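**Staston Drulleo 3 – replacement finger set and wrist camera kit for cloth handling**

Part no. 1071. Sold as a pair of fingers, with mounting screws, one wrist camera bracket and a hex key you will lose by Friday.

The Drulleo 3 fingers are made for people who have asked a robot to pick up laundry and watched it reconsider its career. They are black, blunt and wide, and they fit the standard Staston wrist plate without an adapter. If your arm has the older Qin plate, you want the adapter ring, sold separately. Yes, we know.

## What you get

- Left and right finger, matched. Please don't mix them with an old pair – the tips will meet like two people going for the same handshake.
- Camera bracket, fixed angle, looking out between the fingers
- Cable clip for the wrist
- Setup card, one side English, other side also English

## Who it suits

Shirts, towels, pillowcases, anything that sags. For glass or boxes, look at the Ilwood fingers, which are softer and cost more and come in a nicer bag. The Drulleo set will pick up a box. It just won't be gracious about it.

## Fitting

1. Park the arm, power it down and wait for the brakes to click. Keep one hand under the wrist the first time you do this, in case your brakes are the quiet kind.
2. Take off the old fingers. If a screw has been painted over with thread lock by someone who has since left the company, warm it gently and say something kind about them.
3. Seat the left finger, then the right. Start all the screws by hand before you tighten any.
4. Fit the bracket and route the camera cable through the clip with enough slack for a full wrist turn. Turn the wrist by hand both ways. If the cable goes tight, so will your afternoon.
5. Power up and run the open and close routine 80 times with nothing in the grip. Go and get coffee. Check the screws when you come back.
6. Set the zero point with the fingers closed, then open them fully and save that position too.

## Looking after them

Wipe the inner faces with a dry cloth at the end of a shift. Lint is the main enemy. It packs into the corners and makes the grip reading drift, and the arm will then report that it is holding something when it is holding nothing.

Scuffs along the top of a finger are cosmetic. A chip on the inner face is another matter, and you should replace the pair. Clean the camera lens whenever you do the fingers, and before you call support to say that the picture has gone foggy.

Check the camera view with cloth over the open fingers. You should still be able to see both of them, even when the fabric takes up most of the picture, as it does with this blue plaid:
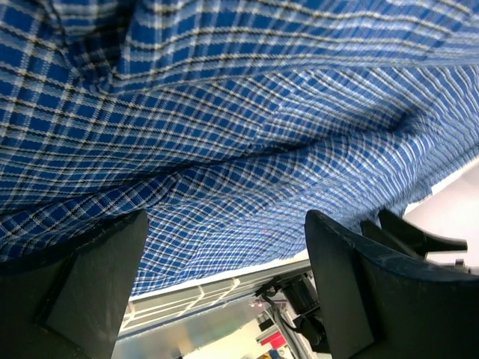
## Ordering and support

Finger sets ship in a flat carton. Brackets can be ordered alone, and so can single screws, in bags of more than you need. Returns are fine if the parts haven't been fitted; we can tell.

Setup questions go to Ruxandra Zamfir on the support desk. Have your wrist plate type ready before you call. "The gray one" describes all of them.

Page last revised Thursday, February 1, 2024. The old card, dated December, has steps 3 and 4 the wrong way round and should be thrown out.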